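Two Households into One Flat: Tips for Newly Married Couples
by Shufen Shao 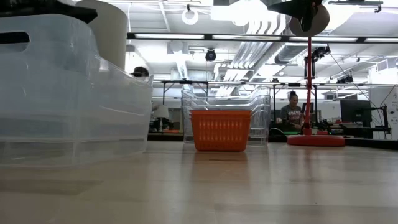 Clear bins, stacked one inside another.

When I married Guo I was already living alone for many years, and he also. We each had a rice cooker, an iron, a vacuum cleaner and very strong ideas about towels. Our flat in Kestville has 69 square metres. The first month was not so romantic as people told us it would be. We quarrelled over a potato peeler, and I still remember which one.

I wrote these tips first for my cousin, who got engaged in November and asked me what to buy. My answer was that she should buy nothing yet.

Before the move

Make your lists separately. Each person walks through his or her own home and writes down the large things and the kitchen things. Then you sit together with tea and compare. If you make the list together in one home, the person who lives there will defend every spoon.

Mark each thing with K (keep), G (give) or W (wait). W is the most useful letter. We had 11 things with W, and after half a year we were using two of them.

Each person may keep five things without giving any explanation. Guo kept a lamp which I find very ugly. I kept my grandmother's enamel basin, and it has a hole in it.

Measure the doors, also the lift. His sofa came up to our floor by the stairs and it cost us 300 extra for the second man.

The kitchen

Put the two sets of pans on the floor in pairs, small with small and large with large. From each pair keep the one with the flatter bottom. To check, turn the pan over and lay a ruler across it. If light comes under the ruler in the middle, a little is all right for gas, but on a glass hob the pan will heat badly.

Join the spices on the first weekend. Smell both jars of the same spice. The weaker one goes into the compost, and please don't mix it into the good one, as I did with the cumin.

Knives should not be shared in the beginning if one of you is careful with them and the other puts them in the sink. We have a drawer for his and a magnetic strip for mine. After three years it is still like this and I see no reason to change it.

For sticky labels on jars: rub cooking oil on the paper, leave it one hour, then wipe with a dry cloth and wash with washing-up liquid. For the very old ones, scrape off the top layer of paper first so the oil can go in.

Two people load a dishwasher in two ways. The one who loads it decides. The other person may leave the kitchen.

Bedroom and clothes

Divide the wardrobe by what you have, and leave the idea of half and half. I have more dresses, he has more coats. We gave the long rail to me and the deep shelves to him.

Two single duvets on one wide bed was the best thing we did. His mother thought there was a problem in the marriage. There was only a problem with the blanket.

For wool jumpers that come from an older wardrobe, brush the seams outdoors, put them in a closed bag in the freezer for two weeks, then wash them by hand in cool water. Do this before they go next to your partner's jumpers. Moths are not a good wedding present.

If you like different washing powders, use one without perfume for the sheets and towels. Each person can have a favourite for the shirts.

Papers and wedding things

Keep one folder for the flat, one for each person, and one for the wedding. In the wedding folder go the certificate copies, the receipts and the list of who gave what. I wrote my thank-you cards from this list, six each evening after supper – more than six and my sentences became all the same.

Photographs take more time than the furniture. We had over 3000 on two computers. Choose 40 together and print them, and let the rest sleep on a disk with the year on it.

The dress I folded with acid-free tissue in every fold, and I put it in a cotton pillowcase. Plastic covers from the shop are fine for the way home, but not for years. Once a year I take it out and fold it along other lines.

Small repairs to do in the first weeks

A squeaking bed: tighten each bolt a quarter turn, then rub candle wax where wood touches wood.

A drawer that sticks: the same candle, along the runners.

Nail holes from the old pictures: fill, let dry overnight, sand lightly, fill again. The filler becomes lower when it dries, so one time is seldom enough.

When you don't agree

We have a shelf in the hall for things in dispute. A thing can stay there until the end of the month. If neither of us took it down to use it, it goes to the charity shop on Rovham Road. The potato peeler was on this shelf for three weeks. Then my sister-in-law came to make soup, and she took it home with her.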